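Escobedo Residents' Newsletter
Last updated: 2025-04-30

Courts reopen after resurfacing

The two tennis courts behind the Escobedo community building are open again. They had been closed since March, when the contractor, Fullitz, ground off the old surface and found more cracks near the north fence than the survey had shown. Filling those added extra days to the job. The new coating is the same type as before, with fresh lines and new net posts on both courts.

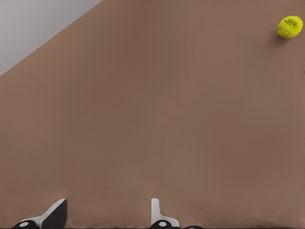 Booking and hours

Bookings go through the Clindora page as they did last year. Sign in with your household number, pick a court, and choose a slot. Slots are one hour. You can hold up to 3 at a time, and a slot is released if no one from the household has shown up 15 minutes after the start. If you don't use a computer, call the office at extension 346 and leave your name, the court and the time you want. Calls are returned the same day if they come in before noon.

The gates open at seven in the morning and lock at dusk. The lights on court 2 are still waiting for a part, so evening play is not possible on either court for now. Your old gate code no longer works. The new one was mailed with the spring water bill, and the office can read it to you over the phone if you have lost the letter. 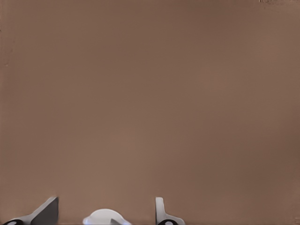 Please wear flat-soled court shoes. The coating needs several weeks to harden fully, and running shoes with deep tread can mark it during that time. Bikes, scooters and skateboards have to stay outside the fence. Chairs are fine on the path but should not be dragged onto the playing area. Dogs are not allowed inside the gate, including on a leash.

Beginner lessons start again the first full week after reopening. Rutilio Valdovinos is teaching them, as he did last summer. Each course runs for six lessons and costs $30 per person, payable at the office. Adults and children over eight are in separate groups. Rackets can be borrowed from the Nelela room during lesson hours only.
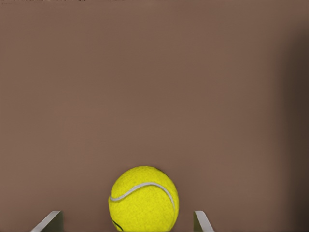
Lost property from the old season is still on the shelf in the Nelela room and will be cleared out at the end of next month. There are two rackets, a child's jacket and a set of keys on a blue cord. If you bring your own balls to the courts, put your initials on them in dark marker. Nearly everyone plays with the usual yellow ones with the white seam, and they get mixed up when both courts are busy. Write on the felt well away from the seam, where the letters are easier to read. Balls left on the court overnight go into the lesson basket.

Questions about the surface or the gate should go to the office. Questions about lessons can be left there for Rutilio.

Recent items
Water shutoff on the east side: what to expect
Nelela room booking fees for summer
Yard waste pickup moves to the new schedule
Parking on the upper road during paving
Minutes of the March residents' meeting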